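Stisteo Studio Player: set-up guide for station admins

Section 4. Getting the stream on air

Last changed May 5, 2024

Do section 3 first (account and station name). If you skipped it the Go Live button stays grey and you'll be back here anyway.

You need:
Admin login for the station
Encoder software, any that does MP3 or AAC
Your music folder, tagged properly
A wired connection. Wi-fi works until it doesn't

4.1 Connect the encoder

1. Log in, open Station, then Source. Copy the server address and port.

2. Paste both into your encoder. Check for a space at the end of the address, it gets copied along with the rest and the login fails with no proper message.

3. Set bitrate. 128 for music, 64 is fine for talk. Don't go higher than your plan allows, the server just drops you.

4. Mount name is /live unless Clovby hosting set yours up, then it's in the welcome email.

5. Press Connect. Light goes amber, then green. Stuck on amber means wrong password nine times out of ten.

Note: the source password is not your login password. Seperate thing. Same page, further down, click Show.

Caution: never give a guest presenter the source password. Make them a DJ login (4.3).

4.2 Load the regular programme

What plays when no one is live. Must have something in it or listeners get silence and the player times out after 40 seconds.

1. Open Library, drag the folder in. Up to 376 tracks in one go on the basic plan. More than that, do it in batches.

2. Wait for the scan. Leave the tab open.

3. Fix anything marked red. Usually a missing artist name. Artist and title both show on the public player so spell them right.

4. Make a playlist, call it Regular. Capital R. The scheduler looks for that exact name.

5. Set artist gap to at least 50 minutes, otherwise you get the same singer back to back all afternoon.

6. Crossfade: start with 2 seconds. Longer sounds nice on slow stuff and awful on anything with a hard ending.

Note: jingles go in their own folder. If they're in Regular they count as songs and turn up in the request list.

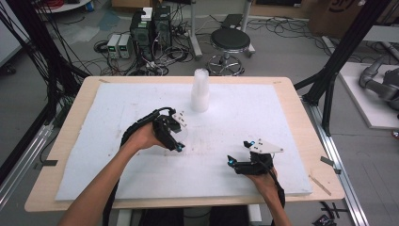 4.3 Presenter slots

1. Schedule, Add slot. Start and end time, show name, presenter login.

2. Tick Auto hand-over. The playlist fades when the presenter connects and comes back when they drop off.

3. Unticked, you have to switch by hand at both ends. Fine for a one-off, a pain every week.

4. Times are the station's time zone, not yours. Check it under Station, General.

Caution: two slots overlapping by even a minute and the later one wins. The first presenter gets cut off mid link. No warning on screen at the moment, fix planned for August.

4.4 Request line and messages

Off by default. Turn on under Public page.

Limit to one request per listener per hour
Swear filter is on the Troncoso theme only, the Clallano theme doesn't have it yet
Messages are kept for about a week then wiped, so copy out anything you want for the show

4.5 Test before you tell anyone

Open the public page on a phone, on mobile data, not the studio network. Listen for a full song change. Title should update within a few seconds of the sound. If the title is stuck, restart the encoder, not the station. Restarting the station kicks all your listners off.

Volume too low? Fix it in the encoder. The slider on the public page only changes that person's own player.

Next: section 5, embedding the player on your own site.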